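Morkby Tenants Group – minutes, 14 Oct 2022
Present: Randa Akl (chair), Flivberg, Tirkier and Abou Jaoude households, me taking notes

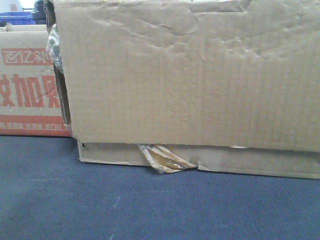 Cardboard box, front panel creased, on the blue carpet.

Started late, key trouble again.

June minutes – read, OK, one spelling fix (Tirkier has one k). Signed.

Heating. Landlord's letter says boiler gets serviced before the cold weather, no date given. Randa has called twice, left messages. Will write this time and copy all of us. If no answer by next meeting we go to the city. Agreed.

Laundry room. Dryer 3 still eating quarters. Sign-up sheet keeps getting torn down. Try a clipboard on a chain? Abou Jaoude has one. Quiet hours stay as they are, vote 4 to 1.

Recycling. Bins full by Sunday most weeks. Flatten boxes before they go in, please – goes for everybody. Flivbergs asked for a second paper bin, Randa to find out what it costs. Glass does not go in the paper bin!

Bikes. 6 in the hallway with no tags. Tags on by end of month or they go to the basement. Long talk about whether a stroller counts as a bike. It does not.

Money. $30 from the bake table, goes toward hallway bulbs. Tirkier has the recipt.

Other. Front door buzzer for top floor dead since summer. Added to the letter. Parking put off to next time, ran out of time

Next meeting same room, Randa will send the date.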